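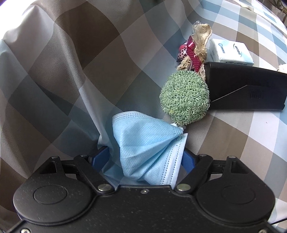
Skornorance Supply Sorting Project
Progress report to the Pledska Fund
Prepared by Hường Huỳnh, 27/04/2018

Short one this time, sorry, we are in the middle of the second intake and I'm writing between deliveries. Full spreadsheet follows when Tuncay has cleaned it up.

Where we are

Disposable masks are the bulk of it, as expected. 3,391 sorted and logged since the last report. Blue pleated surgical type mostly, plus a few bags of plain white ones from the Suketley clinic that came with no paperwork at all. Those are on the bottom shelf until Huệ hears back from them. Two calls so far, no answer.

Gloves and caps not started. Said we would start them this period, we did not. Masks took longer than planned, mainly the unfolding. A lot of donated stock arrives out of its box, crushed flat or balled up in a carrier bag, and every one has to be opened out so the pleats, the seams and both ear loops can be looked at. Slow work. Ashton does it faster than the rest of us put together and has been showing the new people.

How we sort now

Dropped the old five-way system. Too many arguments over what was "fair" and what was "good". Now it is:

Sealed box, in date: straight to the clinic shelf.
Opened box, masks still stacked: checked, rebagged, goes to training use.
Single masks: training and handling practice only. Never to the clinic, whatever they look like.
Torn, stained, missing a loop: out.

The training classes are happy to take the singles. Khải runs the handling sessions and goes through a lot of them, folding and unfolding, picking up by the edge, bagging. He wants more of the soft pleated kind, less of the stiff cup ones, which don't fold and nobody learns much from. He asked for 200 per session, we have managed that every time but one.

Storage

Shelving went up along the back wall. Four bays, all in use already. The bottom shelves are too low for the big cartons so those are on the floor on pallets, not ideal, will fix. Labels keep peeling off the plastic tubs. Tried tape over the top, better but looks terrible. Switching to tie-on tags, Tuncay has ordered them out of the small items money.

Room was damp in the far corner after the rain. Moved everything away from that wall the same afternoon. Lost 43 masks, all loose singles, nothing from the clinic stock. Landlord has been round and says it's the gutter. We are keeping that corner clear untill it's repaired and have asked for that in writing.

People

4 regulars plus whoever Khải can spare from the training side. Enough for masks. Not enough once gloves begin, because gloves have to be paired and sized and half the boxes are mixed. Would like to talk about a few more paid hours, see below.

Money

Under on transport, two of the pickups were dropped off to us instead. Over on bags and liners, my mistake, I ordered the small size first and they couldn't be sent back once opened. Overall inside the budget for the period. Receipts are in the envelope Ashton left at your front desk.

Next period

Finish the masks. That means the six cartons still on the pallets and anything else Suketley sends.
Start gloves, sealed boxes first.
Gutter.
Write up the sorting rules on one page so they can go on the wall. Huệ has a draft, it's two pages, she is cutting it down.
Stock check with Khải before the September classes, so he knows what he can count on.

What we need from you

A yes or no on moving the leftover transport money to staff hours. Sooner the better, the glove cartons are already hear and taking up the entrance.
Also a contact name at Huỳnh Packaging if you still have one. The number on the old invoice is dead.

Happy to have someone visit, mornings are best. Ring first, the side door sticks and we don't always hear the bell.

Hường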